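双臂软包装抓取小组课程项目报告(Mudau 组)

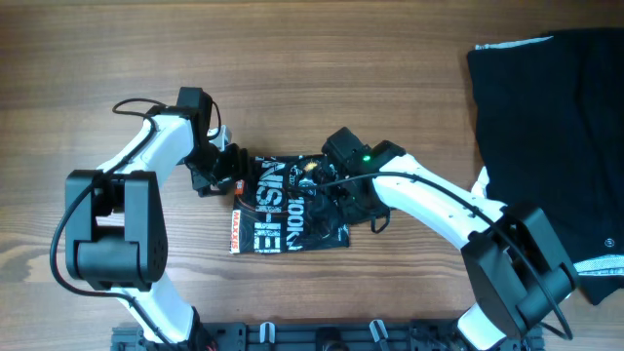 为什么要用两条机械臂来拿一个软袋子,一条不够用吗?

一条臂能把袋子拎起来,可是拎起来以后袋子会垂下去,开口朝哪边、正面朝哪边全都没准,放进盒子的时候经常折成一团。两条臂一边一个夹住,袋子基本能保持平的,后面翻面、对齐、入盒才好做。

好,下面正式开始。先说我们组的情况:组名Mudau,组员是我、Ye-rin Shim和Tirta Menon。我负责数据采集和写这份报告(抽签抽到的),Ye-rin管训练,Tirta管所有带螺丝和带线的东西。课程一共13周,我们前三周都在改题目,所以真正干活的时间比听起来短不少。

题目是怎么定下来的

一开始想做的是叠衣服。全班起码一半的组都想做叠衣服,我们也没能免俗,课堂报告都讲过一次了。老师听完问我们:袖子叠歪了算成功还是失败?我们三个互相看了看,没人答得上来。回去吵了一晚上评分标准,越吵越觉得这个题目光定义"叠好"就要写两页纸。

后来Tirta在宿舍拆快递,拆下来的软袋子扔了一桌,他就在群里发了一句"这个行不行"。任务很好描述:袋子平放在桌上,两条臂从两侧夹住,抬起来,移到盒子上方,松手。袋子完整进盒就算成功,搭在盒沿上不算,掉在外面不算。一句话讲完,我当时真的松了一大口气!

硬件和装臂

两条臂装在同一根导轨上,主从遥操作,人在后面掰主臂,桌上的从臂跟着动。控制程序用的是上一届同学留下来的,代号叫Mughal,文档只有半页,剩下的全靠读代码。Mughal里有个参数限制关节速度,默认值是900,单位不明(代码注释写的是"差不多就行"),我们试下来900对软袋子太猛了,夹爪一碰袋子就把它推跑,最后改成700,手感好很多,代价是每次示教都变慢。

装臂花了一整个周末。两条臂的间距我们改过三次:第一次太近,夹爪还没碰到袋子,两边的肘部先打架;第二次太远,抬起来以后中间够不着,袋子被扯得绷直,啪一下弹飞;第三次是Tirta拿卷尺慢慢挪出来的,挪完立刻在导轨上贴了胶带做记号,谁都不许再动。

走线这件事想单独抱怨一下。手腕转起来会拽线,线留短了,转到极限位置就报错掉线,线留长了又会垂下来扫到袋子。我们中间有两天一直以为是模型的问题,调来调去,结果回放录像一看,是线先碰到了袋子,袋子挪了位,夹爪才夹空的。之后每次开工前都要先把两条臂空跑一遍大动作,看线会不会碍事,再开始录。

录数据

软件方面,采集工具是实验课统一发的Albridge,录的时候同时记关节角和画面。它有个让人抓狂的地方:按空格是"保存这一条",按退格是"丢弃这一条",两个键离得不算近,但人累了以后照样会按错。我误删过好几条特别漂亮的示教,Ye-rin坐在旁边看着,一句话没说,第二天给键盘的退格键上扣了个瓶盖。

最后留下来能用的示教是457条。采集期间我们慢慢总结出一些规矩,写在这里给下一届参考:

袋子的摆放要故意不整齐。最开始我每次都摆得端端正正,训练出来的策略也就只会夹端端正正的袋子,稍微斜一点它就愣在半空。后来改成随手一丢,丢成什么样就从什么样开始。

同一个人不要连着录太久。我录到后面会变懒,下爪的角度越来越平,Ye-rin在训练曲线上居然能看出来是从哪一批开始的,有点丢人。

两只手不要抢拍子。我习惯右手先到,左手再跟上,Tirta正好反过来。我们俩的数据混在一起训练以后,策略有时候会两边都在等对方,悬在袋子上面一动不动,能僵持十几秒。后来统一规定左爪先靠近袋子边缘,停一下,右爪再下,前面不合规矩的那批只好重录。

亮面的袋子多录一点。它们反光厉害,灯一换位置,画面里看着就像换了个袋子。哑光的就省心得多。

还有,袋子用久了会越来越皱,皱了其实更好夹,所以如果一直用同一个旧袋子录,换上新袋子就会很难看。我们是到了快中期检查才发现这一点的,赶紧跟班里同学讨了一圈快递袋和商品袋回来。

训练和那些失败

第一版模型是Ye-rin在中期检查前一晚训出来的。检查那天它把袋子夹起来了,抬起来了,移到盒子上方了,然后就不松手。老师等了一会儿,问:"它在想什么?"我们也想知道啊!后来查出来是我录的时候松手之后马上就按了保存,所以数据里"松开"这个动作只有最后一小截,几乎没有学到。解决办法特别朴素:松手以后多录两秒,让两条臂退回来再停。

第二版会松手了,但两边不同步。左边先松,右边还夹着,袋子就像门帘一样挂着晃,晃完搭在盒沿上。Ye-rin试过把两条臂的动作分开预测,更糟;又合回去一起预测,并且把每次预测的动作段缩短,才慢慢好起来。我对这部分懂得不多,她另外写了一份训练记录附在后面,参数都在里面。

第三版就是最后展示用的版本。我们给它起名Fotent,来源是Tirta有一次打字打错了,原本想打什么他自己也不记得了,大家觉得顺口就留着了。Fotent对中等大小、平放的袋子比较拿手,袋子斜着放它也会自己调整夹爪的方向。我第一次看到它夹空以后退回来重新对准再夹,真的在实验室里喊出了声,把隔壁组吓了一跳(对不起隔壁组)。

它还不会的事情也老实写上:袋子有一角折在下面的时候,它多半会夹到两层,抬起来是歪的;特别薄的空袋子夹不牢;袋子放得太靠近某一条臂的底座时,那条臂要缩得很别扭,经常干脆放弃。盒子挪位置也不行,因为我们从头到尾盒子都放在同一个地方录的,这个怪我们自己。

展示那天

10月25日是课堂展示,星期五下午,我们排在倒数第二个。前面的组超时了不少,轮到我们的时候窗外的光已经跟平时录数据时很不一样,我心里一直打鼓。第一次尝试夹空了,它停了一下,自己又来了一次,进盒。第二次很顺。第三次同学从包里拿了一个我们完全没见过的袋子上来,夹是夹住了,松手的时候左边慢了半拍,搭在盒沿上,按我们自己定的标准算失败。Tirta在旁边小声说"吹口气就进去了",没有人吹。

提问环节有人问力控。我们没有做力控,夹爪只管开合到什么程度,夹多紧全看示教时手上的感觉,所以装了易碎东西的袋子我们没敢试。还有人问能不能接着做叠衣服,我看见Ye-rin的表情,就替她回答了:暂时不考虑。

分工和一点感想

采集主要是我和Tirta,清洗数据是我和Ye-rin,训练和评测是Ye-rin,硬件维护、走线、胶带、卷尺都是Tirta。报告初稿是我写的,他们俩看过,Tirta要求我把他间距调了三次这件事写进去,已经写了。

如果重来一次,我会更早开始换不同的袋子,也会从第一天起就写录制日志。我们的日志是中途才开始记的,前面那些数据到底是谁录的、灯开没开,后来全靠回忆和翻聊天记录拼出来,很费时间。另外示教真的比看上去累,两只手要同时想着夹角、高度和快慢,录一个小时下来肩膀是僵的,建议下一届的同学把主臂的桌子垫高一点。

想接着做这个题目的同学,导轨上的胶带记号请不要撕。Mughal的半页文档我们补到了四页,速度参数那一段重新写过,单位还是没查出来。Albridge的按键可以在配置文件里改,我们是课程结束前一周才看到的。瓶盖还扣在键盘上,需要用退格键的话拔下来就行。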